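Skisten puts simulated Kodach cell back into use after gripper refit

Apr 2, 2020

Skisten has returned its simulated Kodach cell to daily use in Erneck following a refit of the gripper model, a new contact set-up and a full check of the object library. The cell was taken off the job queue when finger positions reported by the simulator stopped agreeing with the positions worked out from the joint readings. The gap at the fingertips had grown to 2 mm on a full close, enough to spoil grasps on small or thin items.

Kodach exists only in software. It consists of an arm model on a fixed base, a table, a room shell and a set of household and office objects that can be called up in different mixes. Jobs are sent to it in batches, and each batch loads a scene, runs a motion and writes a log. Skisten keeps the cell under the same kind of service sheet it uses for its physical equipment, with a page for the arm, a page for the gripper, a page for the objects and a page for the room.

The fault was first put down to the arm. Joint offsets were cleared and set again, the base position was compared with the stored value, and the tool flange was driven through a slow test path with nothing attached. No error showed on that path. The gripper was then fitted back on to the flange in the model and the path repeated, and the difference came back as soon as the fingers were told to move. 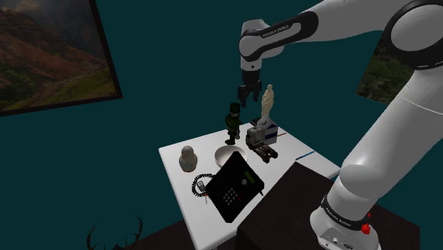

Work then moved to the finger linkages. In the Kodach model the fingers are driven by one command, and a coupling rule passes the motion of one side to the other. The rule had been written in November for an earlier version of the simulator and carried over without change. The newer version treats such a rule as a soft link, which can stretch slightly under load. With nothing between the fingers the stretch was too small to matter. Against a stiff object one finger stopped on contact and the other kept travelling for several steps before the link pulled it back.

Skisten replaced the soft link with a hard one and cut the time step used while the fingers are in contact. The shorter step costs computing time, so it is switched on only when the distance between a finger pad and the nearest object falls below a set value, and is switched off once the fingers have opened again. Outside that window the cell runs at its former step.

The pivot positions on the linkage plates were measured again from the source drawing. One pivot had been entered with a rounded value, and the plate it belongs to sat at a small angle when the gripper was fully open. The correction did not alter the reach of the fingers by any useful amount, but it removed a faint judder that had been visible in the joint torque trace at the start of each close. The judder had been noted on the service sheet before and marked as harmless.

A second job was the contact shape of the finger pads. For drawing, the pads use a detailed surface. For contact, they had used a single box that stood slightly proud of the drawn surface at the tip. Objects were therefore being held a little way off the pad, with a thin line of clear space between them. The box has been swapped for a pair of flatter shapes that follow the pad face. Friction values were left alone during this change so that the effect of the new shapes could be read on its own, and were tuned afterwards.

Object library

The library was checked in the same stoppage. It holds 973 entries, from toys and bowls to desk telephones and ornaments, and each entry has a drawn shape, a contact shape, a mass and a centre of mass. The check loaded every entry on to a bare test plane, let it settle, and compared its resting height with the height worked out from its contact shape. Entries that sank, hovered or kept moving were set aside.

A total of 65 entries failed on the first pass. Most had a contact shape made as one closed hull around the whole object, which fills in hollows. Bowls are the plain case: with a single hull a bowl behaves as a solid lump, and a finger cannot enter it to take hold of the rim. These entries now use a shape built from several pieces. Cables and cords caused a different kind of trouble. A coiled cord drawn as one rigid part tends to prop up whatever rests beside it, and the piece was shifting at settle time because its lowest points were not level. Skisten has given such parts a flat underside in the contact shape and left the drawn shape as it was.

Mass was wrong in a smaller group. Some had been brought in with a default value, so that a hollow plastic toy weighed as much as a solid block of the same size. The arm model copes with the load, but the grip force chosen by the controller depends on the stored mass and was set too high. The pad then pushed into the object and the solver threw it out sideways. Corrected masses have been entered by hand, and the import script now refuses any entry that arrives with the default.

The room shell needed little. Wall and floor surfaces were confirmed as fixed bodies, wall hangings were confirmed as drawn only, with no contact shape, and the table top was checked for level against the arm base. The stored table height had been typed in twice, once in the scene file and once in the motion planner, and the values differed in the last decimal place. Both programs now read it from one file.

Return to service

The acceptance run used 1083 grasps, all from saved starting states, so that any failure could be played back step by step. Each began with the gripper open and pointing down over the table, closed on a chosen object, lifted, held, and set it back. The pass mark covered finger position only. Whether an object was kept in the grip was logged but did not count, as the aim was to prove the linkage and the contact shapes. Skisten says the finger readings stayed within limits for the whole run, and that the torque trace no longer shows the step at first contact.

Close views of the fingers were saved at the moment of contact for part of the run and looked through by eye. This is slow work and is not planned for every service. It did bring up one further fault, in the drawn surface of a bracket, where the inner face had been left out of the mesh and the part could be seen through from one side. The face has been put back. Contact was never affected.

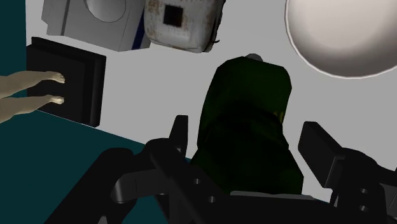 Ostermann, which sends batches to the cell, takes a more guarded view of the result. Its reply to the service note said that a hard link between the fingers hides a behaviour that real grippers do show, as play in the pivots and bending in the plates let one finger lag behind the other. Results gathered on Kodach before the stoppage, it said, should be marked and kept, and it asked for the old soft link to stay available as an option, with a stiffness value that users can set for themselves. It also asked that the contact time step be written into each log, so that batches run before and after the change can be told apart without going back to the service sheet.

Skisten has agreed to the second request, and the step length now appears in the header of each log along with the version of the gripper file. The first is still open. A soft link with a user setting would have to be tested over a range of stiffness values, and the present acceptance run takes up the whole machine for most of a night. The old gripper file has been kept in the archive under its own version name and can be loaded by request, but it is not covered by the new checks.

Routine care of the cell has been changed as well. The slow test path is now run with the gripper fitted and with a stiff block placed between the fingers, where before it was run with the fingers empty. It starts by itself whenever the simulator is updated, and the job queue stays shut until it has passed. The fingertip gap is written to a running record so that slow drift can be seen before it reaches the limit. The limit itself has been made tighter for thin objects and left as it was for the rest.

The object check will be run on new entries at import and on the full library after any change to the contact solver. An entry that fails is moved to a holding folder and cannot be called up in a batch. Users who name a held entry in a job file will get a warning and the job will stop, which differs from the earlier practice of dropping the object and carrying on with the remainder of the scene. Skisten advises users to read through old job files before sending them again.

Some work was left out of this stoppage. The cable on the desk telephone model is still rigid, and the pads are still treated as hard surfaces with no give. Pad softness is listed on the service sheet as the next item for the gripper page. Batches held back during the refit have been released in the order in which they were received, and the queue in Erneck is open to new jobs.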